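Teaching and Learning › Teacher Development

Chapter 5
Watching Each Other Teach
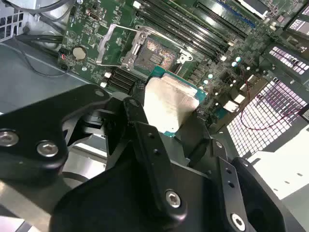
5.1 Why schools use peer observation

Most teachers are observed by a manager once or twice a year. The visit is planned well ahead, the lesson is prepared with care, and the written feedback goes into a folder. Peer observation works differently. Two teachers of similar standing visit each other's classes, agree on what to look for, and talk afterward. Nothing is graded.

Zodwa Molefe and Nuwan Pathirana taught in neighboring rooms at Anden, a high school with nine departments. In November they began trading visits. Molefe wanted to know how long she waited after asking a question before she answered it herself. Pathirana sat at the back with a watch and wrote down the times. Her usual wait was two seconds — much shorter than she had guessed.

This chapter covers three parts of the process: choosing a focus, taking notes during the lesson, and holding the follow-up talk. Section 5.2 deals with the focus, which should be narrow enough to fit on one line of a page. Readers who already work with a partner may want to start at Section 5.3, where Molefe's notes are printed in full.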